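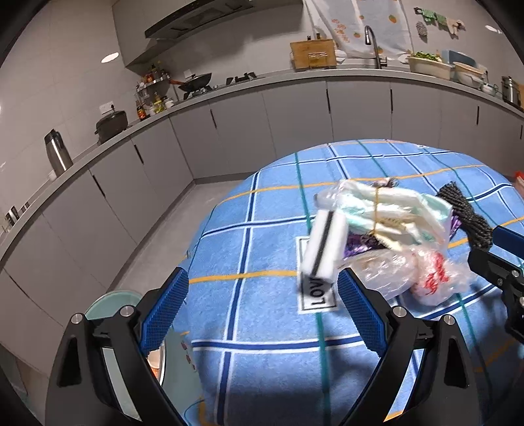

Bagged items, a sponge and a coil of dark grey rope on a checked tablecloth.

FOR IMMEDIATE RELEASE
Jun 26, 2020

Household group questions Prata's "39 per cent less waste" claim

Asow, the independent household goods association, is asking retailer Prata to publish the figures behind its new packaging campaign before the labels reach any more shelves.

Prata says its Bratelier range of cleaning and hardware basics produces 39 per cent less packaging waste than the goods it replaces. The claim appears on shelf tags, in catalogues and on the side of delivery trucks. What it is measured against has not been explained.

"Thirty-nine per cent less than what? We asked in writing and got a brochure back," said Macarena Iglesias, spokesperson for Asow. "If the comparison is with a product line they dropped years ago, shoppers should be told that."

Prata's brochure refers to a trial at its Dendamgate store involving 2,113 purchases. It does not say which items were bought, how long the trial ran or whether outer cartons were weighed. Asow has sent the company seven questions on these points and has had replies to two, neither of which included any numbers.

Asow members are also doubtful about the promised recycling bins for soft plastic. Prata has said it will collect 3,000 kilograms by November, but has yet to name the processor that will take it. 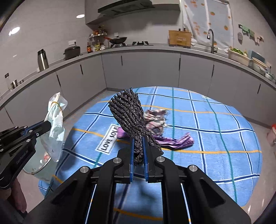 A bundle of black braided cord, cinched around the middle.

"A bin at the front of the store is easy," Iglesias said. "We'd like to see the receipt from whoever empties it."

Asow is not calling for a boycott and takes no position on the quality of Bratelier products. It recommends that shoppers compare unit prices and treat percentage claims with caution until a baseline is printed beside them.

Prata's full answers, if they arrive, will be posted on the Asow website unedited.

Media contact: Macarena Iglesias, Asow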